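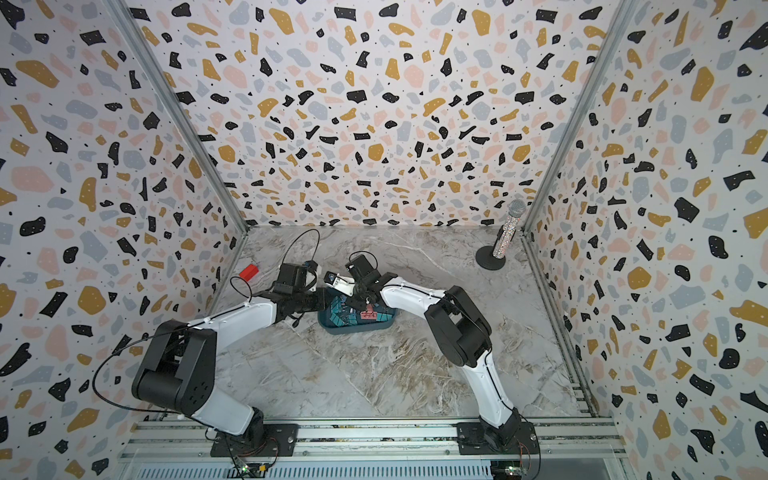

Size the Ducts Before You Size the Furnace

Most replacement quotes for home heating and cooling start with the equipment. The homeowner gets a page with a model number, a capacity, an efficiency rating and a price. The duct system, if it appears at all, appears as one line reading "connect to existing." My view is that this order is backward, and that a contractor who has not measured the ducts should not be allowed to quote the box they will be attached to.

I design and review residential systems for a living. A fair part of that work is reading other people's quotes after the new equipment is already in and the back bedroom is still cold. The complaint is nearly always blamed on the equipment. The fault is more often in the sheet metal.

What the blower sees

A furnace or air handler moves air against resistance. The resistance comes from the filter, the coil, the supply ducts, the return ducts, the fittings and the grilles. Added together, it is called external static pressure, and it can be measured with a gauge, two hoses and two small holes. The test takes less time than filling in the permit form. Every manufacturer prints a limit for it on the data plate.

When the resistance is above that limit, one of two things happens. A basic blower motor delivers less air than the equipment needs. A variable-speed motor tries to hold the airflow by working harder, so it draws more power, makes more noise and wears out sooner. Neither result shows up on the efficiency label. The label is earned in a lab, on a test stand, with ducts that were never squeezed through a joist bay.

Low airflow has plain effects. In heating, the heat exchanger runs hotter than intended and the limit switch starts to trip. In cooling, the coil gets too cold and can ice over. The rooms at the end of the longest runs get what is left, and the thermostat in the hallway is satisfied long before they are.

The Otmont job

Last February I was asked to look at a two-story house in Otmont. The owner had paid for a larger furnace because the upstairs would not warm up. It still would not warm up, and the new unit was shutting itself off on its high limit during cold spells. The installer had been back 2 times and had replaced the limit switch on both visits.

The return side of that house was one grille and one trunk, both left over from a heating-only system. The old furnace had been small enough to live with it. The new one was not. Lwazi Ndlovu, who did the duct work, added a second return from the upstairs hall and replaced a crushed flex run that had been bent over a truss. We also lowered the firing rate to match the calculated load, which the old furnace would have met without trouble. The trips stopped.

The duct repair came to less than the owner had paid for the step up in furnace size. He could have kept the smaller unit and fixed the return. That option was never put in front of him, and I don't think it was hidden on purpose. The form the salesman used had no place for it.

Why the order got reversed

Equipment is easy to sell. It has a brochure, a warranty, a rebate and a financing plan. Ducts are in the attic or behind drywall, and no one has ever shown them to a neighbor. A company that sends a salesperson to the kitchen table with a tablet will sell what is on the tablet.

There is also the matter of time. A proper visit includes a room-by-room load calculation, a static pressure reading on the existing system, a look at each run that can be reached, and a count of the grille sizes. On an ordinary house that is a morning of work. Many firms offer the visit for free, and a free visit has to be short.

I spoke about this with Washington Barbosa, who runs the service side at Magalhães, a small contractor that charges for its survey. He told me that some callers hang up when they hear there is a fee. The ones who stay get a written report with measured numbers, and they own it whether or not they hire the company. He credits the fee against the work if the job goes ahead. I would like to see that become the normal arrangement. A survey with no price tends to be paid for somewhere else in the quote.

The case against me

There are fair objections. The first is cost. In some houses the ducts cannot be reached without opening ceilings, and a family with a dead furnace in cold weather is not going to wait while someone draws a floor plan. I accept that. An emergency swap is sometimes the right call. It should be a swap for the correct capacity, though, and the static pressure should still be read and written down afterward so that the owner knows what was left undone.

The second objection is that modern variable-speed equipment makes duct design less important. This has some truth in it. A unit that runs for long periods at low output pushes less air, and bad ducts complain less at low airflow. But the problem returns at full output, on the coldest and hottest days, when the owner is paying attention. Heat pumps make the matter sharper. They deliver cooler supply air than a furnace does, so they need more of it for the same heat. A duct system that was barely adequate for a furnace may be well short for a heat pump, and a great many furnaces are now being replaced by heat pumps.

The third objection, which I hear mostly from installers, is that homeowners don't care. They ask what brand it is and when it can go in. I think that describes what they have been taught to ask. When I show an owner a reading of 0.93 against a printed limit of 0.50 inches of water column, I have not yet had to explain twice why it matters.

What should be on the quote

I would ask for very little. The quote should state the calculated heating and cooling load of the house, and name the method used. It should state the measured static pressure of the existing system, with the filter type that was in place. It should state the expected airflow of the new equipment and say whether the present ducts can carry it. If they can't, it should price the changes as a separate item, so the owner can accept or refuse them with open eyes.

After installation, the static pressure and the temperature rise should be measured again and left with the owner in writing. A sticker inside the blower door is enough. The next technician will find it there, and will have something to compare against when the filter has been neglected or a damper has been closed.

Some firms already do this. Furnska has had a commissioning sheet in its job folder for years, and its callbacks for comfort complaints are few enough that the office handles them by name. I have reviewed its sheets and they are not elaborate. A single page covers it.

Rebate programs could do more here than any amount of persuasion. Most of them pay on the basis of the rated efficiency of the equipment and ask for a copy of the invoice. They could ask for two measured numbers as well. The contractor would need to own a manometer and know where to drill, and I don't consider that a burden. Permit offices could ask for the same, although in my experience the inspector is already short of time and will look at the gas line and the venting first -- as he should.

Until that happens, the owner has to ask. The question to put to anyone quoting a replacement is what the static pressure was. If the answer is a number, keep talking. If the answer is that the ducts looked fine, ask for the test before you sign, and offer to pay for it.

Posted 03/05/2021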